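Search within this book Go
Filed under: Automotive Technology > Body Electrical > Lighting Systems

CHAPTER 4
Headlamps: Light Output, Beam Pattern and Aim

Terms used in this chapter: luminous flux, luminous intensity, illuminance, luminance, cutoff, hot spot, glare, vertical aim, specular reflection, color rendering.

4.1 What a headlamp is required to do

A headlamp has two jobs that pull against each other. It must put enough light on the road for the driver to find an obstacle in time to respond, and it must keep light out of the eyes of other road users. The low beam is a compromise between the two. The high beam gives up most of the second requirement in order to meet the first, and for that reason its use is restricted when other traffic is present.

The time available to the driver depends on distance and speed. A vehicle traveling at 65 miles per hour covers 29 meters each second. If a dark object first becomes visible at 145 meters, the driver has five seconds before reaching it. Reaction and braking both have to fit inside that interval. On low beam the distance at which a dark object is first seen is often much shorter, and it varies with the object, the road surface, the weather and the condition of the lens.

4.2 Four quantities that are often confused

Luminous flux is the total visible light given off by a source, measured in lumens. It is the number most often printed on replacement bulb packaging, and taken alone it says little about how a finished lamp will perform. A poor reflector can waste most of the flux of a good bulb.

Luminous intensity is the light sent in one particular direction, measured in candela. Lighting standards state their requirements mainly in candela at named test points, each given as an angle up or down and left or right of the lamp axis.

Illuminance is the light arriving on a surface, measured in lux. It falls with the square of the distance. A lamp producing 1,000 candela toward a wall gives 10 lux at a distance of ten meters, and one quarter of that at twenty meters, provided the wall faces the lamp squarely.

Luminance is the light leaving a surface toward the observer. It depends on the illuminance and on the way the surface returns light. Drivers see luminance. Two roads with identical illuminance can look very different from the driver's seat.

4.3 Surface reflection

A rough, dry surface scatters light in all directions, including back toward the vehicle. A smooth or wet surface sends most of it forward, away from the driver, so that the road ahead looks dark while oncoming drivers receive extra glare. The first behavior is called diffuse reflection and the second specular reflection. Most real surfaces show both in some proportion.
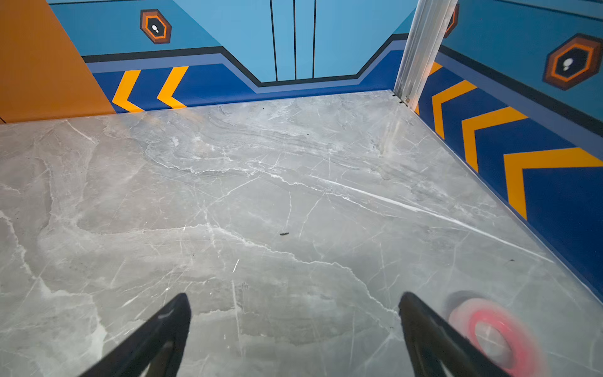
Visibility of small objects depends on contrast, defined as the difference in luminance between object and background divided by the luminance of the background. An object close to its background in luminance may be missed even when the illuminance is high. The pattern of the background matters as well. Gray stone patterning with fine white veins supplies many edges of its own, and against it faint scuffs and thin scratches are harder to pick out than they would be on a plain gray. The small dark speck near the middle is easier to find, being darker than the surface it lies on. Patched asphalt presents the driver with the same problem on a larger scale: sealed cracks, tire marks and repairs all produce edges that compete with the edge of a real obstacle.

The angle of the light also has an effect. Light striking a surface at a low angle throws long shadows from any raised detail, and the shadow may be seen before the detail itself. Headlamps are mounted low compared with the driver's eyes, and this helps reveal stones and potholes. Fog lamps, mounted lower still, increase the effect close to the vehicle.

4.4 Light source and color

Three kinds of source are found in current service work: halogen, high-intensity discharge and light-emitting diode (LED). Halogen light is yellowish and has a continuous spectrum. Most white LEDs combine a blue-emitting chip with a phosphor that converts part of the blue light to longer wavelengths. The result appears white, but the spectrum has a peak in the blue and a dip beside it.

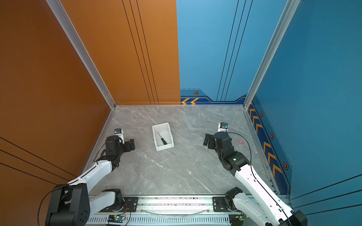
Color rendering describes how closely colors seen under a source match the same colors seen under a reference source. It is not the same as color temperature, and the two should be recorded separately. Strongly colored targets make the difference easier to judge. Orange and blue panels placed side by side are a severe pairing, the orange returning mostly long wavelengths and the blue mostly short ones, so that a change of source can shift their relative brightness as well as their hue. Orange chevrons on a dark blue strip add a further test, in which shape is carried by color and luminance together. If the luminance difference is reduced, the direction of the arrows must be read mainly from hue, and hue is a weak cue at night. Road signs are therefore designed with a large luminance contrast between symbol and ground.

4.5 Notes on the worked examples

The exercises in this chapter refer to two training vehicles. The Dalstead sedan has halogen reflector lamps with manual vertical adjustment. The Jimier crossover has LED projector lamps with automatic leveling, which must be placed in service mode before aim is checked. Beam measurements for both were taken with an Anell optical aimer. The tables were last revised in September 2018.

Readers using the Benmoussa aimer should note that its vertical scale is marked in percent of drop, while the Anell scale is marked in degrees. The conversion is in Table 4.2. The two scales must not be mixed within one job record.

4.6 Before aiming

Aim cannot be set correctly on a vehicle that is not standing as it would on the road. Carry out the following checks in order.

Confirm that the floor is level within the limit given by the maker of the aimer.
Set tire pressures to the placard values.
Remove heavy cargo unless it is normally carried.
Check for broken springs or sagging suspension.
Clean the lenses and inspect them for haze, cracks and condensation.
Confirm that the correct bulbs are fitted and fully seated.

A bulb that is not fully seated moves the source away from the focal point of the reflector. The cutoff becomes blurred and the hot spot shifts, and no amount of turning the adjusters will restore the pattern. Section 4.7 begins with the procedure for identifying this fault.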